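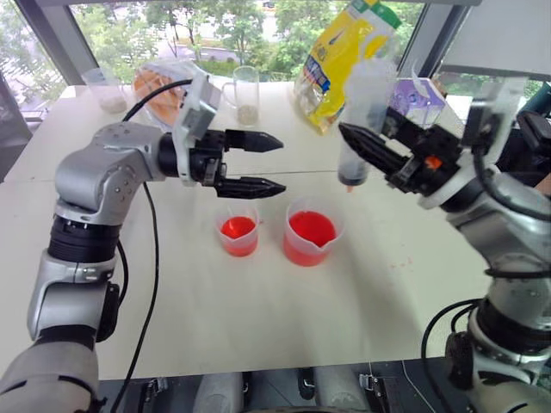
Diese Website verwendet Cookies. Mit der weiteren Nutzung stimmen Sie dem zu. OK | Mehr erfahren

Pindska Stiftertafel, modulares System für Hochschulen und Fördervereine

Stiftertafeln verkaufen sich mit einem Versprechen, das auch in den Unterlagen des Herstellers steht: Wer seinen Namen an der Wand sieht, gibt wieder. Wir führen die Pindska trotzdem, oder gerade deshalb, mit ein paar Anmerkungen. Einen Beleg für den Satz haben wir bei Garkport bisher nicht zu Gesicht bekommen. Dass Hochschulen ihre Förderer irgendwo nennen wollen und oft auch müssen, steht dagegen in fast jeder Zuwendungsvereinbarung, und dafür ist die Tafel brauchbar.

Das System besteht aus einer Wandschiene und einzelnen Namensschildern aus eloxiertem Aluminium, die von vorn eingeklickt werden. Die Schilder lassen sich ohne Werkzeug tauschen. Der Hersteller nennt das »zukunftssicher«. Gemeint ist vermutlich, dass man einen Namen auch wieder abnehmen kann, wenn die Zusage über den neuen Hörsaal nur eine Zusage geblieben ist. Das kommt öfter vor, als die Pressemitteilungen vermuten lassen.

Technische Angaben
Schienenlänge: 1000 mm, kürzbar
Schildhöhe: 70 mm
Material: Aluminium, eloxiert, matt
Beschriftung: Lasergravur, ein- oder zweizeilig
Kapazität im größten Ausbau: 400 Schilder
Garantie auf die Oberfläche: 10 Jahre
Befestigung: Schrauben und Dübel für Mauerwerk liegen bei, für Trockenbau nicht

Zur Kapazität: Den größten Ausbau braucht kaum eine Einrichtung. Wer ihn bestellt und dann nur die obere Reihe füllt, hängt sich eine sehr sichtbare Erinnerung an eine verfehlte Kampagne ins Foyer. Fangen Sie klein an, Schienen kann man nachbestellen. Der Farbton der Nachlieferung weicht nach unserer Erfahrung leicht ab, was der Hersteller bestreitet.

Spenderstufen

Mitgeliefert werden auf Wunsch Schilder in Bronze-, Silber- und Goldton. Wir raten eher ab. Eine kleine Hochschule mit einem großen und vielen kleinen Förderern bekommt damit eine Wand, auf der das eine goldene Schild alles andere erschlägt, und die Ehemaligen, die jeden Dezember überweisen, finden sich unten rechts wieder. Eine einheitliche Farbe mit alphabetischer Sortierung macht weniger Ärger. Wenn der Hauptförderer auf einer Sonderstellung besteht - und manche bestehen darauf, bis hin zur Schriftgröße - gibt es das doppelt hohe Schild als Einzelteil.

Digitales Zusatzmodul »Chiang«

Ein Bildschirm, der neben die Schiene montiert wird und Porträts, Baufortschritt und laufende Spendensumme zeigt. Klingt gut. Jemand muss die Inhalte pflegen, und in der Angebotsphase fühlt sich dafür meist die Pressestelle zuständig, nach der Einweihung dann keiner mehr. Wir haben Geräte gesehen, auf denen der Spendenstand aus der Vorsaison lief. Die Software wird im Abonnement abgerechnet, der Preis für die Verlängerung steht nicht im Prospekt. Lassen Sie ihn sich vor der Bestellung schriftlich geben.

Passt zu

Standfuß Lavumcombe für Räume, in denen nicht gebohrt werden darf. Stabil, aber schwer. Bei Denkmalschutz bitte vorher klären, ob auch eine frei stehende Tafel genehmigt werden muss.

Bestellung und Lieferung

Namenslisten nehmen wir als Tabelle entgegen. Prüfen Sie Titel, Bindestriche und Umlaute vor dem Absenden, gravierte Schilder werden nicht zurückgenommen. Klären Sie außerdem, ob alle Genannten der Veröffentlichung zugestimmt haben. Ein Musterschild ohne Gravur schicken wir auf Anfrage kostenlos zu, es darf behalten werden.

Teilen (10) | Merken | Kommentare (0)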